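Revcombe's front seven: who replaces the sacks?

14 replies

ridgeline_fan
OK I have been rewatching Evari's spring game and I am fired up! People keep fretting about the defensive line, but look at how the tackles play. They eat up double teams and the linebackers run free behind them. I counted 4 clean shots on the quarterback in the first half alone (and that was with vanilla calls).

punt_on_third
Spring game though. Against our own second string. Uvden's line is going to be a whole lot bigger than those kids.

ridgeline_fan
Bigger, sure, and slower! Get them moving sideways and I like our chances a lot.

oldbleachers
I've had the same seats since 1997 and the best front we ever had was undersized. They just never quit running. This group has that feel to me. The Friday night opener can't come soon enough.

punt_on_third
Nostalgia doesn't stop the run. Leclerc ran for 400 on us last year. FOUR HUNDRED. With most of the same guys up front.

ridgeline_fan
With both starting ends hurt by the second quarter! Come on.

gobluegrass20
I'm somewhere in the middle. Love the linebackers, worried about depth. If we can rotate 20 snaps a game to the young guys, the starters will still have legs in the fourth quarter. Last year they were gassed and everybody in the stadium knew it.

oldbleachers
Agree on the rotation. I'd start it in the first series and live with a mistake or two.

tapedeck_tom
Loving this thread. Dell tower on its side, CPU socket lever up in the first one, memory in the top slot in the second: 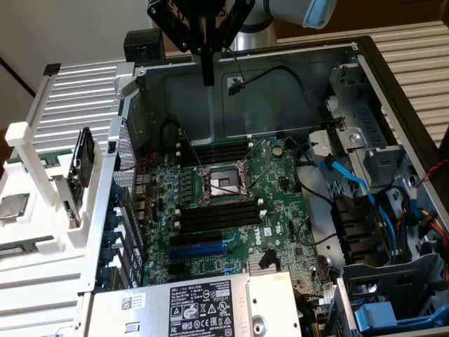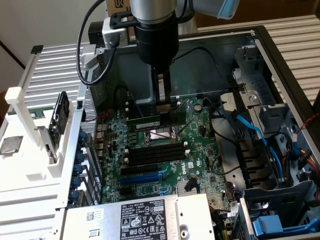 Week one: predictions

gobluegrass20
Revcombe by 4. Ugly first half, then the defense takes over.

punt_on_third
Uvden by a touchdown, and I'd love to be wrong.

ridgeline_fan
You will be! Bookmarking this one.

3 shares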